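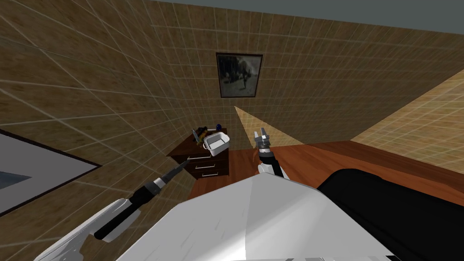 How many recorded examples does it take before a policy learns a pick?
It depends on how different the examples are from each other, and most teams report only the total.

Notes for the Rorlow session, 13 April 2019. Slot is 30 minutes with questions. Skip the company slide.

Start with the number everyone quotes. We collected 2,000 runs in simulation for Mostis. Pause there and let it sound good. Then say what a run is: an operator steers the simulated robot, tries one pick, and the log saves joint positions, gripper commands and the camera feeds. Many of those runs share a room, a start pose and an object. I would call them repeats, and I doubt the policy gets much out of the last few hundred.

Ask the room who has looked through their own data by hand. Wait for hands.

Next, the wrist camera. People like it because it moves with the hand and keeps the fingers in view. Fine. It also spends plenty of time pointed at background. A learner has no idea that a wall is only a wall. If the same wall shows up every time the fingers close, the wall may become part of the cue. We haven't ruled this out for our own policy and I don't believe the people who say they have ruled it out for theirs.

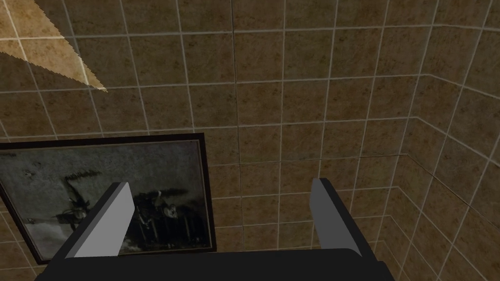

Wrist view in simulation: fingers open, tiled wall, part of a framed picture.

Say out loud that empty-gripper frames are still training data. Some groups trim them. We kept them, then argued about it until October. The case for keeping them is that a policy needs to know what the approach looks like. The case against is that idle time teaches idling. Our trimmed and untrimmed sets gave different policies, and I can't tell you which was better because we changed the learning rate the same week. Admit this before somebody asks.

Now the success label. The 92 percent on the Skuda slide is our label rate. It means the simulator's check passed on 92 percent of the runs. The check looks at contact and height. It doesn't care if the object was gripped at a silly point, or if it would have slid out a second later. Do not let anyone write it down as a grasp success rate.
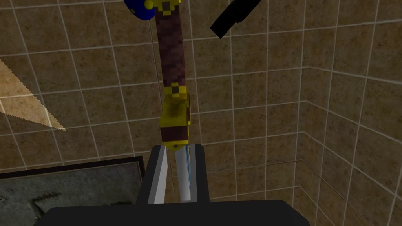
Yellow end of a long handled object between the fingers, wrist view.

Long objects are where I trust the check least. Contact near one end can be enough to pass, and in simulation friction is whatever we typed into the config. A real arm would have to deal with the weight hanging off the far end. Slow down here, this is the part the hardware people came for.

Sang, our replay tool: one sentence only. It plays a run back with the label next to it. I pulled 30 passing runs and disagreed with the label on several. A sample that small proves very little, but it was enough to make me stop quoting the rate without a note beside it.

If time is short, drop the part on operator speed. Keep the texture part. Blocky textures and clean edges make objects easy to pick out, and I have seen no good evidence from our side that this carries over to a camera on a bench.

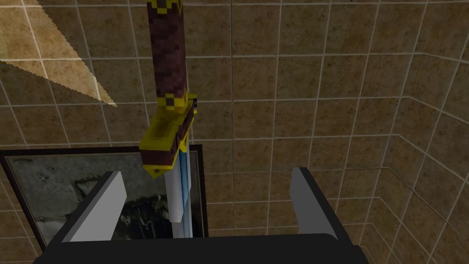
Should failed attempts stay in the training set?
Keep them on disk with a clear label, and decide per experiment whether the learner sees them. Imitating a failed pick teaches the failed pick, but a grasp scorer needs bad examples as much as good ones.

Leave that up while taking questions. If they ask for the data, the answer is after relabeling, and there is no date for that yet.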